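Home Tips Kitchen Bedroom Workshop Contact
6 min read

Recording small-object tidying at home: tips for the jewellery task

I have been recording household tasks with hand-held grippers since March, first cups and cutlery, then laundry, and now jewellery. The jewellery is the hardest of these. A bracelet has no fixed shape, a ring is smaller than the fingertip which holds it, and the box has a rim where everything likes to catch. I write down what I have learned, for other people who collect at home for the Skarthorpe set or for a similar one.

Prepare the bed before the grippers

A bed is a good surface for this work. It is soft, so a ring does not roll away and you can press the jaws down a little without fear. Pull the sheet flat at the start, but leave the natural folds. The model should learn from a bed as people have it, and I stopped ironing out every crease after the first week.

A patterned sheet is worth using also. On a plain one, every dark spot is an object and the learning becomes too easy. On small flowers, the policy must find out what is printed and what can be picked up. Keep at least 2 sheets and change them between sessions.

Choose the pieces

Go through your drawer and take things you would not cry over. Mix stiff and floppy: rings, stone bracelets, cord bracelets, something woven. Different colours help you later when you write the labels. I leave out fine chains completely. They knot inside the pivots, and it took me a whole evening with a sewing needle to clean one.

Check each beaded bracelet before you begin. If the elastic is tired, do not use it. Collecting beads out of a mattress seam is not a pleasant way to spend a Saturday.
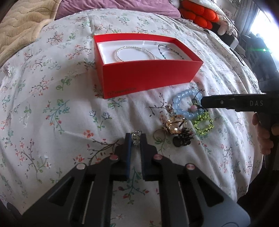 Jaws a little open over the ring, with two bracelets in the red box.

Picking up a ring

Come from above and slowly. Open the jaws only a little wider than the ring, go down until the pads touch the cloth, then close. If you open them wide, you will pinch the sheet together with the ring, and the sheet travels with you like a tent. When this happens, I do not stop the recording. I open, let the cloth fall and try again. The Jakab notes ask us to keep such recoveries, and I agree with them, but mark the episode as "retry" so it can be sorted.

For a ring with a big stone, hold the band. The stone is slippery and it turns in the pads.

Picking up a bracelet

Take it by one place and lift straight up. Wait a moment until it hangs quiet, then move to the box and lower it so the bottom beads touch first. The rest will coil by itself. If two bracelets are tangled, use both grippers: one holds, the other one pulls gently. These are my favourite episodes because they are a real two-handed job, and for a long time our set had too few of them.

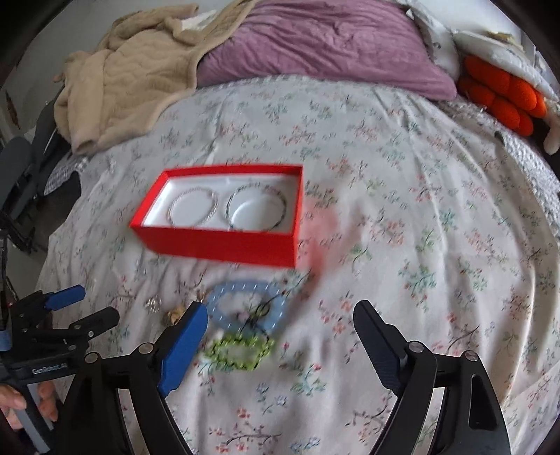 Put the box where both hands can reach it without crossing. I place mine farther from me than the loose pieces and turn it a little differently every few episodes. If the box stays always at the same angle, the learned movement goes to the same point in the air, even when the box is not there any more. I lost 169 episodes to this mistake and had to record them again.

Speed and light

Move at the speed of somebody who is tidying up while talking on the telephone. Faster than this, the small beads become a smear in the recording and the person who labels it has to guess. Daylight is nice, but close the curtain halfway if the sun comes directly onto the bed. Shiny stones are difficult enough without it.

How many, and how to keep them in order

Our target for jewellery is 1000 episodes, and I have finished 600. I record in short blocks and stop when my thumbs get tired, as the grip becomes careless before you notice. After each block I empty the box over the bed, so that the pieces land in a new arrangement. Do not lay them out by hand. People make neat rows without wanting it.

I name the folders by room, sheet and block number, and copy them to the Rovel drive on the same evening. Wipe the pads with a damp cloth before you pack up, also in the grooves, where skin cream from the bracelets collects.

Next I will try earrings with hooks. I keep them in a saucer until I find a box with a lower rim.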